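아스티스게이트 공유부엌, 2월부터 평일 저녁에도 문 연다
이용 가구 251곳으로 늘어… 목요일 저녁 ‘한 냄비 모임’ 신설, 설거지 강좌도 정규 편성

아스티스게이트 주민 공유부엌 ‘플리바리’가 2월부터 평일 저녁 운영을 시작한다. 지금까지는 평일 낮과 토요일 오전에만 부엌을 쓸 수 있었지만, 앞으로는 월요일부터 금요일까지 밤 9시 반까지 예약할 수 있다. 퇴근하고 나면 늘 문이 닫혀 있어 아쉽다던 이웃들에게 드디어 반가운 소식을 전하게 되었다!

플리바리는 오버고르 거리의 옛 인쇄소 1층을 고쳐 만든 동네 부엌이다. 등록 가구는 문을 연 첫해의 두 배를 훌쩍 넘겨 현재 251가구이며, 지난 한 해 동안 접수된 예약은 776건이다. 김장철과 설 전후에는 접수 첫날 오전에 자리가 다 찼고, 한여름에는 복숭아 조림과 오이지를 담그려는 예약이 몰렸다. 집 부엌이 좁아 큰 솥을 올릴 데가 없는 분, 혼자 살면서 한 번에 많이 만들어 나누고 싶은 분, 그냥 누군가와 같이 밥을 해 먹고 싶은 분까지 찾아오는 까닭도 참 다양하다.

흐레프나 스노라도티르 플리바리 대표는 “저녁에 열어 달라는 말씀을 처음 들은 게 개관식 날이었으니 오래도 기다리시게 했다”며 “이제 퇴근길에 장을 봐서 곧장 들르실 수 있다. 앞치마는 저희 것을 쓰셔도 된다”고 말했다.

저녁 운영과 함께 새 모임도 생긴다. 매주 목요일 저녁 7시에 열리는 ‘한 냄비 모임’이다. 참가자들이 각자 재료 한 가지씩을 들고 와 그날 모인 것으로 국이나 찌개, 커리를 끓이는 자리로, 메뉴는 미리 정하지 않는다. 지난가을 네 차례 시범으로 열었을 때는 무와 병아리콩과 말린 새우가 한꺼번에 나온 날도 있었는데, 그날 끓인 국은 조리법을 묻는 분이 많아 소식지에 따로 실었다. 정원은 12명이고 참가비는 없다. 쌀과 기본양념은 부엌에서 준비한다.

모임의 첫 달 진행은 세마 마우리아 씨가 맡는다. 마우리아 씨는 플리바리에서 향신료 강좌를 세 학기째 이어 오고 있으며, 수강생들 사이에서는 쿠민 볶는 냄새만으로 불을 끌 때를 알려 주는 강사로 통한다. 그는 “무엇이 올지 모르니까 저도 설렌다. 고구마만 열두 봉지가 와도 괜찮다, 고구마로 할 수 있는 게 얼마나 많은데!”라고 기대를 전했다.

지난해 두 번의 특강으로 열렸다가 정규 과정이 된 ‘설거지와 팬 관리’ 강좌도 2월에 시작한다. 무쇠와 탄소강, 코팅 팬, 스테인리스 냄비를 한 주에 하나씩 다루는 4주 과정이다. 눌어붙은 자국을 불리는 법, 기름때에 쓰는 수세미 고르기, 씻은 뒤 말리고 기름을 먹이는 순서까지 직접 해 본다. 집에서 쓰던 팬을 가져와도 되고, 상태가 나쁠수록 더 환영한다.

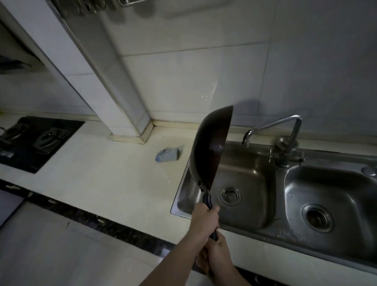
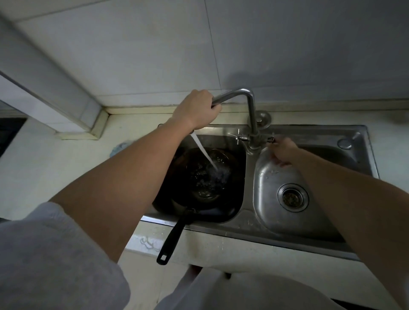
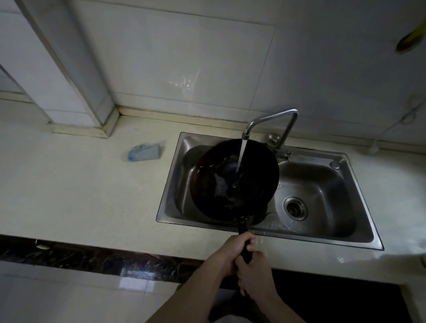
검은 팬과 두 칸짜리 스테인리스 개수대

강좌를 진행하는 이바르 바크 씨는 식당 주방에서 오래 일한 뒤 조리도구 수리점 ‘플레이크블로’를 꾸리고 있다. 그는 수리점에 들어오는 팬 가운데 상당수가 손질만 잘하면 다시 쓸 수 있는 것이라고 말한다. 바크 씨는 “어머니가 쓰시던 팬이라며 신문지에 싸 오시는 분들이 계신다. 그런 팬을 되살려 달걀 하나 부쳐 드릴 때가 제일 좋다”며 “달걀은 제가 한 판 사 가겠다”고 덧붙였다. 플레이크블로는 강좌 기간에 수강생의 헐거워진 손잡이를 무료로 조여 주기로 했다.

저녁 시간대가 늘어나면서 이용 방식도 조금 달라진다. 예약은 두 시간 단위이며, 한 가구가 한 달에 네 번까지 저녁 자리를 잡을 수 있다. 낮 시간에는 횟수 제한이 없다. 화구를 두 개 이상 쓰는 대량 조리는 사흘 전까지 신청해야 하고, 발효 음식은 기존처럼 뒤쪽 서늘한 선반에 이름표를 붙여 맡길 수 있다. 이름표에는 담근 날과 찾아갈 날을 함께 적어 주시기 바란다. 음식물 쓰레기 배출 시간은 밤 10시까지로 늦추었다.

이웃 가게들과의 협력도 넓어진다. 오버고르 거리의 채소 가게와 두부 가게 다섯 곳이 저녁 예약자에게 그날 남은 채소와 비지를 나누어 주기로 했다. 라니아 게아게아 플리바리 프로그램 담당은 가을 내내 가게를 하나하나 돌며 이 일을 성사시켰다. 게아게아 담당은 “두부 가게 사장님이 비지는 얼마든지 있다며 첫날부터 큰 통을 내어 주셨다. 비지전을 좋아하시는 분이라면 월요일과 수요일을 노려 보시라”고 귀띔했다. 나눔 채소는 입구 왼편 바구니에 놓이며 먼저 온 분부터 필요한 만큼 가져갈 수 있다.

부엌 한쪽 벽의 요리책 서가도 다시 정리했다. 주민들이 기증한 요리책과 손글씨 조리법 공책이 500권에 이르러, 나라나 지역으로 나누던 것을 재료별로 바꾸어 꽂았다. 정리를 맡은 세바스티안 안겔 씨는 도서관 사서로 일하다 은퇴한 주민으로, 가지 칸이 예상보다 훨씬 길어져 선반을 하나 더 달았다고 한다. 손글씨 공책은 대출할 수 없지만 안에서 베껴 적는 것은 얼마든지 가능하다. 연필과 종이는 서가 옆에 있다.

저녁 운영 첫 주에는 누구나 들를 수 있는 ‘부엌 구경 주간’이 마련된다. 등록하지 않은 분도 저녁 6시부터 8시 사이에 편하게 오면 된다. 화구와 오븐 사용법을 안내하고, 지난해 수강생들이 담근 된장과 레몬 절임을 맛볼 수 있다. 구경 주간에 등록하는 가구는 첫 저녁 예약 한 번을 무료로 이용한다. 아이들과 함께 오는 것도 좋다. 다만 화구 쪽에는 보호자와 같이 들어가야 한다.

■ 이용 안내
저녁 운영: 월~금 오후 5시 30분~밤 9시 30분
낮 운영: 평일 오전 10시~오후 5시, 토요일 오전 9시~정오 (기존과 같음)
한 냄비 모임: 매주 목요일 저녁 7시, 정원 12명, 참가비 없음
설거지와 팬 관리: 4주 과정, 매회 90분, 화요일 저녁반과 토요일 오전반
신청: 플리바리 안내 창구 또는 전화 접수. 강좌는 선착순이며 대기자에게는 빈자리가 나는 대로 연락드린다.

■ 플리바리 소개
플리바리는 아스티스게이트 주민들이 함께 쓰는 공유부엌이다. 조리 공간 대여, 요리 강좌, 제철 저장 음식 모임을 운영하며 달마다 소식지 ‘솥뚜껑’을 펴낸다. 소식지는 안내 창구와 오버고르 거리의 협력 가게에서 받아 볼 수 있다.

취재 문의: 플리바리 프로그램 담당 라니아 게아게아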